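4. What We Did in the Pushing Unit

Our club at Urnville meets twice a week, and the pushing unit was the one I'd been looking forward to since April.

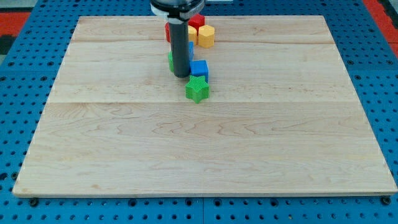
I should say up front that we went into this with a pretty loose plan. The students had 18 sessions on the arm, split between 2 teams, and each team wrote its own code for nudging toy blocks across a wooden board without ever picking one up. Team Bultuldale (they named themselves after the bus stop) went for long, slow sweeps. Team Pretov liked short taps – lots of them! – and checked the block positions after every one.

Figure 9. Board and blocks on the pegboard table, with the gripper down among the blocks.

My favorite part was the arguing over shapes. A cube is easy enough to guess at, but a star with five points can catch its neighbor and turn, and neither team's first model had any turning in it at all. Pretov added it in session 5. Bultuldale held out a while longer and made up the difference with the planner we call Liu, described in Section 3.

We scored each run on how far the blocks ended up from their target spots, measured with a plain ruler from the board's front edge. I let the students do all the measuring, so expect a little wobble in the numbers that follow.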